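Hivivton Textile Care Working Group
Minutes of the January meeting

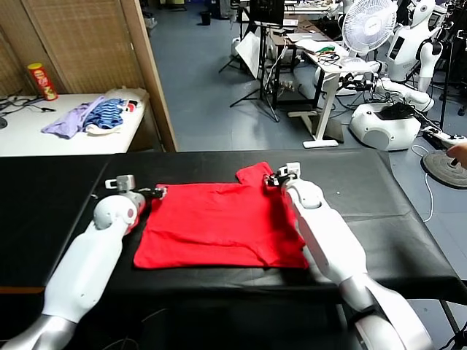 Present: Nouhaila Mahrous (chair), Dalia El Fassi, Taha Sqalli, Farah Entili (minutes). Apologies: Adel Abdel Rahman, who sent written comments on items 3 and 5. The meeting opened at 2:10 p.m. The minutes of the previous meeting were accepted with one correction: under shrinkage, "after drying" should read "after line drying." The chair asked that garment color be entered on every wash sheet from now on, as several sheets from the last round could not be matched to their loads. A red cotton T-shirt, for instance, is to be entered as "red, cotton, T-shirt" and not as "top, colored." Dalia El Fassi will reissue the sheet with separate boxes for color, fiber and garment type.

1. Matters arising

1.1 The replacement inlet filter for washer 2 has been fitted. Flow is back within the limits on the machine card. Closed.

1.2 The label stock ordered from Grultley arrived in the wrong width. Taha Sqalli has returned it. The supplier has confirmed an exchange but gave no delivery date. Open.

1.3 Nouhaila Mahrous has spoken to the building office about the noise from the extractor in the drying room. The office will inspect the mounts. Open.

2. Dye transfer, round 4

2.1 Dalia El Fassi reported on the round. A total of 259 garments were washed, each with a strip of undyed adjacent fabric stitched to the inside hem. The strips were removed after line drying and graded against the gray scale under the standard lamp.

2.2 Of these, 11 strips were graded below the acceptance level. All came from dark or saturated cottons on their first wash. No failures were recorded on second or later washes.

2.3 Taha Sqalli asked whether the strips had been graded by one person or two. Dalia El Fassi said two, working separately, with the lower grade entered where they disagreed. She noted that the disagreements were mostly half a grade.

2.4 Farah Entili pointed out that the wash sheets do not show whether a garment had been rinsed before the first wash. Two of the contributing households rinse new items in cold water as a matter of habit. It was agreed that this could affect the first-wash figures and that the reissued sheet should have a box for it.

2.5 Agreed: the failed strips will be kept in the dark cabinet until the next meeting. The garments may go back to their owners with the usual care note.

3. Detergent comparison

3.1 The comparison of Wimumex liquid and Tazi powder was discussed. Each product has been run at the low and middle dose on the pack, at the same temperature and load weight.

3.2 Taha Sqalli presented the soil removal readings. The spread within each product was wider than the gap between the two, and he did not consider that a ranking could be given. More repeats are needed at the low dose – the present set has too few to be of use.

3.3 Adel Abdel Rahman's written comment was read out. He considers that water hardness should be measured at the start of each session and not once a month, as the supply is switched between two sources. He also asks that the powder be weighed and not scooped.

3.4 Both points were accepted. Farah Entili will add a hardness reading to the opening checks. The bench scale is due for calibration and will be checked before it is used for dosing.

3.5 No results are to be passed outside the group until the repeats are finished.

4. Shrinkage measurements

4.1 Farah Entili reported that the marking pens fade after several washes, which makes the measuring points hard to find. She has tried small stitched marks in a contrasting thread. These take longer to apply but remained legible through the full series.

4.2 Dalia El Fassi asked whether the stitching might itself restrict the fabric. Farah Entili thought this unlikely with a single loose stitch but had not tested it. She will mark one set of knits by both methods, pen on the left half and thread on the right, and bring the readings to the next meeting.

4.3 It was noted that knits should be left flat for the full conditioning time before measuring. Several entries in the log show a time well short of this. Those entries will be flagged but not deleted.

5. Supplies and budget

5.1 Adjacent fabric is down to almost 200 strips. At the present rate this will not cover another full round. Taha Sqalli will ask for prices on a longer roll, cut in-house.

5.2 Adel Abdel Rahman's comment on the lamp was read out. The tube is close to its rated hours and should be replaced before round 5 begins. Agreed. The old tube is to be kept as a spare for general lighting only.

5.3 The chair reminded members that receipts must reach her before the end of the month in which the purchase is made.

6. Any other business

6.1 Dalia El Fassi asked for a second drying line at the window end of the drying room. The chair had no objection, provided the walkway to the rear door stays clear.

Actions

Dalia El Fassi – reissue wash sheet with added boxes (opening item, 2.4).
Taha Sqalli – label exchange; fabric prices; low-dose repeats.
Farah Entili – hardness reading; pen and thread comparison.
Nouhaila Mahrous – follow up on extractor mounts; order lamp tube.

The meeting closed at 3:45 p.m.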